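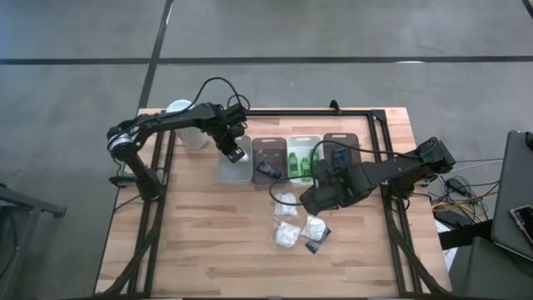

Prondale Heritage Trust
2026-05-22

1/ The former customs house at Prondale was completed in 1874 on land granted by the harbour board. It replaced a timber shed lost to flood.

2/ Its walls are local sandstone, 51 centimetres thick at the base. Masons cut around 3,000 blocks at the Lokura quarry and brought them downriver by barge.

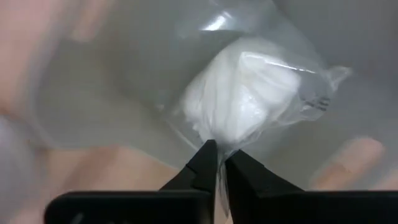
3/ The bell tower was added 13 years later – the original plans had omitted it to save money. Its bell could be heard at Jurkia in still weather.

4/ The building served as a grain store after the port closed, and was entered on the local heritage register in 1962. The Trust will open the upper gallery to visitors in September.

Recent posts
Lighthouse keepers' cottages at Jurkia
The Lokura quarry tramway
Prondale's first courthouse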